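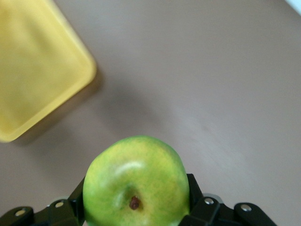 Green apple with fine speckling on the skin.

Search this encyclopedia Go Advanced search

Cooking apple

A cooking apple is any apple grown mainly to be cooked, and I'll admit straight away that I'm fond of the whole tribe, so expect some enthusiasm! Most are sharper than the apples people eat out of hand, and plenty of them are big and oddly shaped. The line between the two groups is blurry. My grandmother ate hers raw with salt, and I still do that now and then (it makes your eyes water).

Why they taste sour

The sourness comes mostly from malic acid, which is found in all apples. Cooking types tend to have more of it and less sugar to cover it up. Heat softens the flesh, and in very acidic apples it often breaks down into a fluffy purée, lovely for sauce but a bit of a letdown if you wanted neat slices in a tart. Sweeter, firmer apples usually hold their shape better. I mix both kinds in a pie, and I got that habit from Glenys Pritchard, whose crusts I have never managed to copy.

Color and ripeness

People ask me all the time whether a green apple is unripe. Some varieties stay green when fully ripe, some turn yellow, and some get a red blush on the side that faced the sun. The little dots on the skin are called lenticels, and they let air pass in and out of the fruit. A better test is to cut one open and look at the seeds, since they're pale in a young apple and usually brown in a ripe one.

The Oswood orchards

I learned most of this at Oswood, where Morven Dalgleish looks after 83 trees on a slope that gets far too much wind. She picks in October and keeps the sound fruit in a cold shed, each apple wrapped in newspaper. The bruised ones go straight into the pot. Her favorite is a local apple called the Brudside, late and lumpy and terribly sour until after New Year, when it mellows enough to bake whole with raisins and brown sugar. Bake it for too long and it bursts all over the oven, as I found out.

Storing and freezing

Late apples keep longest. Cool, dark and slightly damp is what you're after, and check them every week or so! For the freezer, I peel and slice mine, dip them in water with lemon juice, and freeze them flat on a tray before bagging.

See also: Apple butter; Cider; Crab apple; Grafting

Contact us | Copyright Herkison Encyclopedia | Back to top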